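How I Set Up a Microwave Task for Handheld Gripper Recording (and the House Rules I Stick To)

I've been recording kitchen tasks with handheld grippers for a while now, and I still get asked the same thing by everyone who starts: "Okay, but what are the rules?" There's a written standard where I work, the Tretska sheet, and it's good, but it's also dry as toast and it skips the bits you only pick up after ruining a morning's worth of takes. So I'm going to walk through one task, putting a bowl into a microwave, and stick the rules in where they come up.

You'll want a pair of grippers with their markers on, a table, a microwave, a light bowl, and a partner who can watch the takes while you do them. Gemma Leone is usually mine. She's strict and I've come to like it.

Before you touch the grippers

Pull the power on the microwave, or at least make sure it can't be started. We had a long back-and-forth over this when the sheet was being drafted, and Gerardo Vitale won it: any appliance that heats, spins or cuts is a dead prop unless the task itself is about running it. For a bowl-in, bowl-out task you don't need it live. Write "unpowered" in the session log so the people training on the data know the lamp and the turntable aren't going to do anything.

Next, the table. Keep the area you're going to move through clear, but please don't strip it down to bare wood! A bit of real-life stuff is good for the data. My own rule is that anything decorative stays outside the door swing, and you test this by opening the door all the way and looking at where it ends up. If a vase or a pot is in the way, shift it now. Once the first take is saved, the decorations are locked in place until the set is over.

Then tell people you're recording. Open offices are nice and bright and the tracking loves them, but they come with coworkers walking through. The Tretska sheet wants a sign at the stairs and a note in the office chat before you start, and it wants every person who could be recognized either to have signed the consent form or to be blurred before the files leave the building. Katia Cattaneo handles the blurring for us, and she'd really like you to write down who was around while you still remember. Do it at the break, don't leave it for the evening.

Last bit of prep: check your markers. They need to be flat, clean, and facing a camera for as much of the move as you can manage. Sleeves and bracelets are fine by our sheet as long as they can't slide over a marker or get into the fingers. Hold both grippers up near the appliance, close and open them a few times, and have your partner check that the tags are being picked up on both sides.
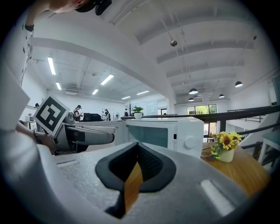
Doing the take

1. Start from the home pose. Ours is both grippers open, held above the table in front of the appliance, still for two seconds. That pause looks silly and feels sillier, but it gives whoever lines up the streams something clean to grab onto.

2. Open the door with one gripper only. Pick the side that suits the hinge and then use the same side for the whole set. Don't pull and let go halfway, and don't nudge it the rest of the way with your elbow (yes, I've done it, and yes, Gemma saw). Take it all the way open so it can't drift back onto the bowl.

3. Pick up the bowl by the rim or cradle it from the side, whichever the task card says. Light pressure! You're squeezing through a trigger and it's easy to clamp much harder than you would with your own fingers. Raffaele Colombo wrote the force note in our sheet and his version is that if you hear the bowl creak, the take is out.

4. Move in front of the opening and stop for a beat. This is the spot where I slow right down. Check that the bowl is level and that the gripper has room on both sides of the cavity. You don't want the marker cubes knocking on the door or the frame on the way in, because a bumped cube means you have to recalibrate, and the rest of your hour is gone.

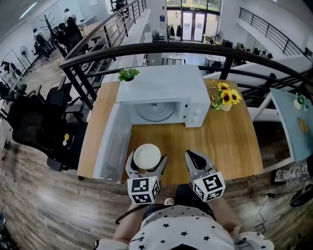
Bowl in front of the open door, ready for step 5.

5. Go straight in and set it down on the glass plate. Lower it, open the fingers, then back out along the same line. No dropping it the last inch, no twisting to get it centered after you've let go. If it landed off center, leave it. Off center is a perfectly good result and the model should see some of those.

6. Close the door with the same gripper you opened it with. Push until it latches, then lift away.

7. Back to the home pose, two seconds, done. Your partner calls the take good, bad or "keep with note." You don't get to call your own.

How many takes, and what to throw out

Our set size for this task is 52 good ones. That sounds like a lot and your forearms will agree, so break it up. I stop after every seven, put the grippers down and shake out my hands. Tired hands start cutting corners, and you can see it in the data (the pause at home pose is always the first thing to go).

Throw a take out if a person comes within arm's reach of the table, if a marker comes loose, if you used a bare hand on anything in the task, or if you talked your way through a mistake and carried on. Keep it, with a note, if you fumbled and recovered using the grippers. Gemma Dal Bello on the Solto side fought hard for that one and I'm so glad she did, since recoveries used to get binned and they're some of the most useful stuff we have.

Cables and feet

Small thing, big headache. Walk your cables from the grippers to wherever they're going before you start, and keep them off the strip of floor you stand on. Loop the slack behind you or to the side, never across your front. If there's a chair close by, roll it back far enough that you can step away from the table without looking. And if you're up on a mezzanine like we are, never stand with your back against the railing while you're wearing or holding gear. That one is in bold on the sheet.

Wrapping up the session

Fill in the log before you pack up: who recorded, who watched, which side did the door, what was on the table, power state of the appliance, and anything odd. Wipe the finger pads and the markers with a dry cloth. Put the bowl back in the prop bin so the next pair can find it.

If your team has its own sheet and it disagrees with mine on the home pose or the door side, go with your team's. Just use the same one for the whole set, and write down which version you used.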